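Home Visits Toys & Play Notebook Archive Contact

Derner's open house: a lot of wood, a lot of talk

7 May 2024 — by the editor

I don't trust a toy showroom. The tables are the right height, the lighting flatters everything, and there's no toddler in sight with a cracker in one hand. So when Derner opened its building to the public for a day, I went with low hopes and a bag big enough for the leaflets.

The place is two floors of a former shoe warehouse, with a ramp at the side that I only found on the way out. Entry was free. Parking was not. At the door they give you a sticker and a map, and the map is wrong: it shows the café next to the stockroom, when it's upstairs behind the puzzles. I walked past a fire extinguisher three times before giving up on it.

The ground floor was split among the brands Derner distributes. Shearer had the biggest space and the most signs. Virnunine had a long table and a bench. Cloridar had a corner with a rug in it and, as far as I could tell, one product in many sizes. The leaflet promised 107 toys out to try. I'll take their word for it, though several of the ones I wanted were behind a rope.

Shearer first, as that's where the crowd was pushed. The pitch is "learning through building," and it is printed on the boxes, the walls and the tote bags. What you get is blocks. They're good blocks, smooth at the edges and heavy enough to stay where you put them, but I have a set from a garage sale that does the same work. The woman at the table told me theirs supports "spatial confidence." I asked how they knew. She said parents report it. I asked which parents, and she gave me a leaflet.

There was also a marble run that took two adults to set up and fell over when a third leaned on the table. The price card said 100 dollars. I watched a father pick the card up, read it, and put it down very gently.

Cloridar I'll deal with fast. Stacking rings. Small rings, medium rings, rings you could put a dinner plate through. The finish was sticky on the set I handled, which may have been the finish or may have been the public. The talk they gave, at a little lectern beside the rug, was mostly about how the company feels about forests.

That leaves the Virnunine table, where I stayed longest, mainly because of the bench. Their line is combination toys, meaning two toys sold as one, and I have a long-standing grudge against those. A desk that is also an easel is usually a poor desk and a poor easel. A walker full of blocks is a walker that tips. When I saw they had crossed a xylophone with a pounding bench I assumed I knew how that would go.

It's a busy little object. Pegs along the back with bird faces painted on them, eight metal bars down the front, and a rail of plain wood between the two jobs. The pegs are for hitting. The bars are also for hitting. I suppose that's the idea, and I'll admit it's a more sensible marriage than the desk and the easel, as the child only has to learn one thing.
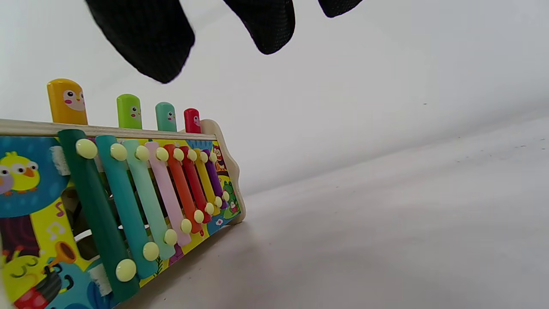
My first question was about the tuning. Toy xylophones have been lying to children for as long as I've been buying them. The bars get shorter, so the notes go up, and past that point all bets are off. I have a decent ear and no manners, so I played a scale right there at the table. The bottom half was fine. The sixth note was flat, enough that you'd wince if you sang along to it, and the top one was more of a click than a note. I said so. The rep told me that it had been handled all morning, and that a new one would be truer. Maybe. I'd like to hear a new one before I believe it, and there wasn't a new one to hear.

My second question was about the colors. Green, teal, mint, pink, orange, red, yellow, purple, going from the long bar to the short one. That's a nice enough line-up, but it isn't the order you find on the rainbow song sheets that half the preschools around here use. If your kid has learned that red is the low note, red is a long way up on this one. I asked if there was a song card to match. There is, she said, in the box. The box was not on the table.

The birds I have no complaint about. I wanted to have one. Small faces on pegs are normally where a toy goes soft in the head, but these are simple, and the yellow one has pink cheeks, and I caught myself being careful about hitting it. Which raises a point. A child who likes the birds is being asked to bash them on the head. My nephew would have refused outright and put them all to bed in a sock.

The nail heads holding the bars down are big and pale and hard to miss. I pushed at a few with my thumb and they stayed put. I can't tell you what they'd do after a year, and neither could Virnunine, who said the bench had been "extensively tested" and then couldn't say for how long or by whom. The price was 41 dollars. For that I'd want the sixth note fixed.

And it's loud. I know, it's a hammer toy. But metal bars and a pounding bench in one is the sort of present you give to people whose house you never visit. Someone's grandmother was having a go next to me and you could hear her from the café (once I'd found the café).

Upstairs there was a tour of the stockroom, which I'd been looking forward to, as a stockroom is hard to dress up. They managed. We were walked down a taped path between shelves of sealed cartons and shown the label printer. I asked about returns, where they go and how many come back broken, and the guide said that was handled at another site. Everything I wanted to know all day was at another site. The puzzles were all right. One had a piece missing, and that cheered me up more than it should have.

The coffee was weak and the slice of lemon cake was very good. I'd go back for the cake.

Would I send you? If you have a small child and a free morning, you could do worse, and they do let kids at most of the tables, though the rope is a strange touch. Don't buy anything there. The show price on the blocks was the same as the shop price in town, with a balloon thrown in. Derner says it will run another open house in June with more from Virnunine, including the bench straight out of the carton. I've asked to be there when they open it, and I'm bringing a pitch pipe.

Comments

hollowoak: We went too and my daughter cried at the rope. The marble run she wanted was on the other side of it. Agree about the lemon cake.

pegandmallet: You're being hard on the xylophone. It's for a two-year-old, they aren't auditioning. Ours is a different make and the notes are terrible and she plays it every day.

Editor: Then she's learning terrible notes every day. I take the point, though.

stairs_again: Was there an elevator? The flyer said accessible and I couldn't get an answer by phone.

Editor: There's a ramp on the parking lot side to get in. I didn't see an elevator to the upper floor, so call again and make them check.

mrs_tambour: I teach the under-fives and the color order drives me up the wall too. I put stickers on the bars and gave up on matching the song sheets. Please do report back on the new one.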